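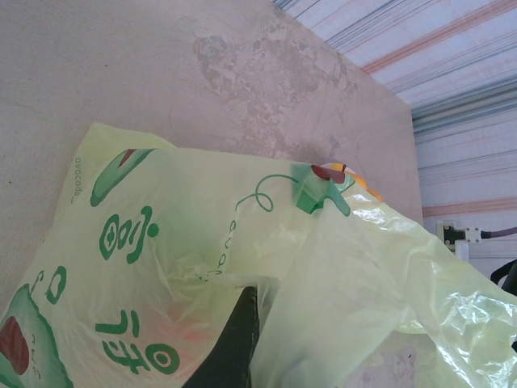
Home arm build, soft gripper pads and the plastic bag problem

Forum: Home and Shared Shop Builds

luana_b
Posted 14 April 2021

Hi everyone! Luana Barros again, the one with the arm build that has been going on since February and has swallowed every free evening I own. For those of you who followed the first thread (thank you, you are very patient people), the wrist bearing is sorted, the cable no longer snags on the elbow, and I have finally moved on to picking things up, which is the part I wanted to do all along.

The fingers are the open, bendy kind, two black side bars with an opening between them, so they curl a little around whatever they squeeze. I printed them myself on the shared Kanance machine at our shop, out of the Plastness flexible filament that Magalhães on the old board kept telling us to try. The textured pads are a later addition. Smooth ones let go of fruit far too easily, so I went with a crosshatch and I like it very much.

Fruit is going nicely. I've been running the same little routine on a striped plate, over and over, and I'm happy enough with the grip that I've stopped hovering next to the stop button.

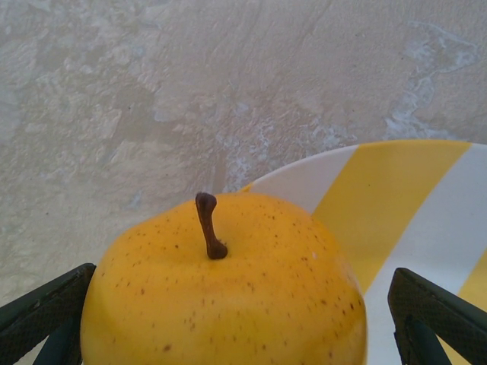
Crosshatch pads on a speckled yellow fruit, stem up.

The bag is another story. I want the arm to take hold of a thin produce bag by the opening and keep it open so that things can go in. The film is so light that it moves when I breathe near it, and the depth readings off anything that shiny are a mess. My closing force is set at 196 on the controller scale and my closing speed at 972, and I have tried a good many other pairs besides. Do any of you have a method for film that doesn't involve a suction cup? I have no room left on the wrist for a hose.

torquewrench_pete
Reply

Lovely to see this one moving again! I'd leave the force alone and slow everything down. 972 is a fruit speed. Film wants time to gather between the pads, and if you snap shut on it you push a little puff of air ahead of the fingers and the bag scoots off. I had the same trouble with bread bags on my own arm, and slowing the last bit of travel did more for me than any pad I ever glued on.

jaltuvitz_shop
Reply

I'm going to disagree with Pete, in a friendly way. We have two arms going at the Jaltuvitz shop and we went round and round on speed for weeks. What helped us was the pad. Crosshatch is great on a pear or an apple, but on thin film the high points are all that touch, and the bag slides across them. Try a flat strip of soft silicone on the tips only, and keep your crosshatch further down for fruit. You get both that way and you don't have to reprint the fingers.

torquewrench_pete
Reply

Flat silicone picks up dust, though, and after one evening on a rough table it's about as grippy as a dinner plate. You'd be wiping it between every run. I still say try the free fix first, Luana, it's one number.

luana_b
Reply

Thank you both, this is why I love this place. Pete, I'll try the slow close tonight. And yes, the table is a rough old thing, all mottled and worn in patches, so the dust point is fair (I wipe it down and it is gritty again before the coffee is ready).

One thing I left out, sorry: I can use both grippers. The second arm comes in from the side, so one could pinch the film while the other works at the mouth of the bag. I've been nervous about it because the two of them share such a small patch of table, and I do not want to hear that crunch again.
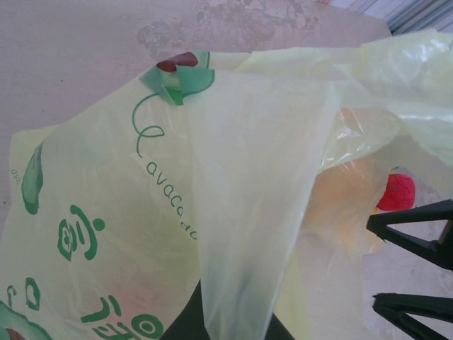
mirepoix77
Reply

Two arms, definitely. Think about how you do it at the grocery store, you never open one of those bags with one hand unless you're showing off. Park the side arm as an anchor, let it hold a fold and do nothing else, and only move the other one. With one arm standing still you only have one path to worry about.

Also, the avocado print is adorable and I would like that bag. If your vision is hunting for the film, could you have it look for the dark green printing and work out the edge from there? Clear plastic is miserable to find but those letters stand out a mile.

jaltuvitz_shop
Reply

Seconding the anchor idea. Not so sure about the printing. Once the bag crumples, the letters end up sideways and half folded under, and you'll be chasing a drawing around the table instead of an opening. We burned 3000 saved frames on something like that with a cereal liner and it never knew front from back. I'd mark the rim with a bit of colored tape and be done with it.

luana_b
Reply

Tape feels like cheating, but I am not too proud! I'll do the slow close first, then the anchor, then tape if I get desperate. Does anyone have a silicone strip they like that comes in narrow widths? The sheets I've found are all far too thick for these tips.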